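Careers > Research and Testing > Simulation > Open calls

Menu Projects People Calls Contact

Call for participants: remote operators for a gripper and controller comparison

12 shares 4 comments

Flusik is looking for 66 people to drive a simulated two-armed robot and tell us which setup they would choose to work with. You don't need a background in robotics. You do need steady hands, a decent internet connection and the patience to repeat the same short job many times.

The study is run by our Umside group. Nilmini Wickramasinghe leads it and Zübeyde Bayram looks after bookings, payments and operator training. Sessions start in December and run until all places are filled.

What we are comparing

We have two finger designs, Abou Jaoude and Tandska, and two ways of controlling the arm. One controller is a pair of handheld grips that you move through the air. The other is a desk-mounted arm with joints like the robot's own, so that bending its elbow bends the robot's elbow. Every operator tries all 4 combinations.

All work is done in simulation. The rooms have been furnished with busy surfaces such as brick, marble and a large drip painting, so there is plenty in the background to look past while you judge where the fingers are. Most of your time is spent in the wrist view, where the gripper stays put on your screen and the room swings around it. Some people find this odd for the first few minutes.
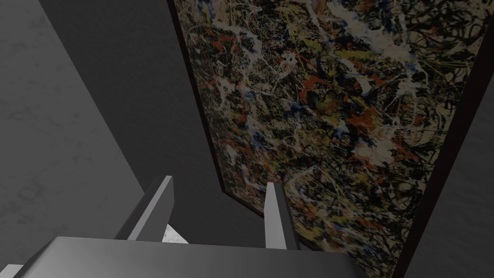 The tasks

Each session has a warm-up and then three tasks, always in the same order.

Free movement. You bring the open gripper near a target on the wall, hold it there and back away. Nothing is picked up. We measure how much the arm drifts while you think you are holding it still.

Closing on a knob. You bring the fingers either side of a small round knob and close them. It sounds simple, but from the wrist camera it can be hard to tell whether the fingers are level with the knob or short of it. We want to know whether finger shape makes a difference to that judgement.

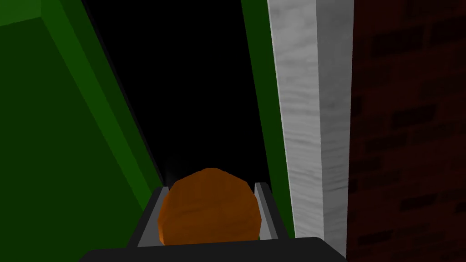
We score the grip on three things: time from first movement to close, number of corrections, and how evenly the two fingers meet the target. You won't see your score while you work. In our pilot, operators who could see a running score began to rush, and we lost a good deal of usable data that way.

Working near an edge. You place the fingertips against the edge of a door or a panel and keep them there while the body of the robot shifts. For this task you can switch between the wrist camera and a camera on the body. The body camera shows more of both arms and can be strongly tilted, and you will need to get used to steering with a sloping horizon. You may switch as often as you like. We log each switch.
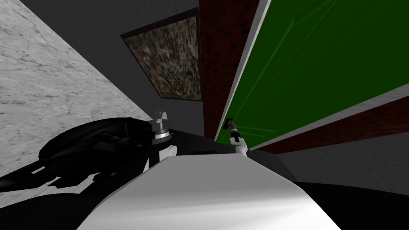

Body camera: black fingers at the white edge of a green surface.

What a session involves

Each operator does 4 sessions, one for each combination of fingers and controller. A session takes most of a morning or an afternoon, with a long break in the middle. We ask that you leave at least one clear day between sessions so that tiredness from one doesn't carry over into the next. Start times are 9 am and 1 pm, and a small number of 6 pm starts are held for people with day jobs.

You will complete 100 attempts per session. Failed attempts count toward the total and are just as useful to us as good ones, so please don't restart a run because you are unhappy with it. After each block there is a short form to fill in. Please write what you noticed in your own words, even if it seems minor. 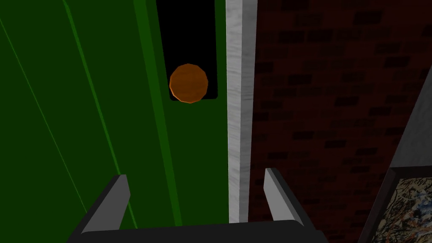

Choosing an approach is left to you, and we don't teach a preferred one. In the pilot some operators lined up on the target from well back and then came straight in, while others got close first and fixed the angle at the end. On the green door, for instance, the orange knob sits near the pale door frame, and with the fingers spread wide the right one can end up in front of the brick. Whether you correct for that early or late is exactly the kind of choice we want to record. If you change your method partway through, keep going and mention it on the form.

Who can take part

You should be 18 or older and able to sit at a desk for long stretches with breaks. Glasses are fine. You need to be able to tell red, green and orange apart on a screen. Left-handed operators are very welcome and we are short of them at the moment. If you have had wrist, elbow or shoulder trouble in the past year, please tell Zübeyde when you apply, as the desk-mounted arm can be tiring.

People who play a lot of video games are welcome, and so are people who never do. We try to keep a fair mix of both.

Equipment and pay

We post you both controllers in one box, with a return label. You supply the computer and a table that doesn't wobble. A laptop is fine if it has a separate monitor. The finger designs are loaded at our end, so there is nothing to swap over yourself.

Pay for the full set is $729, sent once the controllers are back with us. If you withdraw early you will be paid for every session you have finished, and you don't have to give a reason. Time spent on training is paid at the same rate.

What we keep

We record the movement of the controllers, the simulated camera views, your camera switches and your written comments. We don't record your face, your voice or the room you are in. Results are reported by group and your name is kept apart from the data.

How to apply

Send a short note through the contact page with the heading "Gripper comparison". Include which hand you use, the start times that suit you, your monitor size and a postal address for the controllers. A résumé isn't needed. Zübeyde replies to everyone, usually within a week, and will book a short video call to check that your connection can cope.

Questions about the study design can go to Nilmini through the same page. Places are offered in the order that complete applications arrive, and we keep a reserve list once they are filled.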